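Speaker notes: Reopening the village shop at Zistdale
Adelino Leitão
Evening session, main hall, 7 p.m.

Opening

Thank the organizers. Say where I'm from and that I ran the Zistdale shop for the first two years after it reopened. I still do the ordering. Ask for a show of hands: who here has a shop within walking distance? Wait for it.

The old shop closed in January when the owners retired. The building sat empty for a full winter. The nearest groceries were in Clestdale, and the bus there ran twice a day. People with cars managed. People without cars asked neighbors, or bought a month of canned food at a time.

How we raised the money

We sold shares at a low price so that most households could buy one. By the end we had 300 members. Explain that a member gets one vote, however many shares they hold. Someone will ask about dividends. We have never paid one, and the share form said we might not.

The lease took longer than the money did. Mention the drain survey, but keep it short. I went on too long about it at Grulldale.

Choosing what to stock

We opened with 743 product lines. That was too many for the room and for the cash we had. Fresh food went out of date at the back while we ran out of milk by noon. After the first summer we went through the sales sheets line by line and dropped anything that had sold fewer than four units in a month.
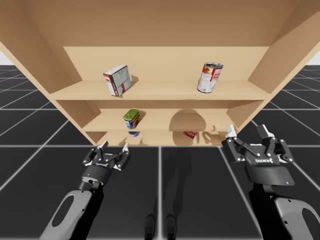 The exceptions were things people need rarely but need right away: fuses, baby formula, cat food, birthday candles. Those stayed even when they sold slowly. Read out the letter about the candles if there is time.

Suppliers

Our main wholesaler is Lukumay. Their minimum order was a problem at first, so we split deliveries with the Grulldale shop and took turns driving over to collect. Bread and eggs come from closer by. Pay the small suppliers on delivery if you can.

Staffing

One paid manager, two part-time staff, and a rota for Saturdays and school vacations. Nearly 86 people have worked a shift at some point. Train everyone on the register before you train them on anything else.

Questions

Leave ten minutes. Copies of our share form are on the table by the door. Ask people to write their email clearly if they want the budget spreadsheet.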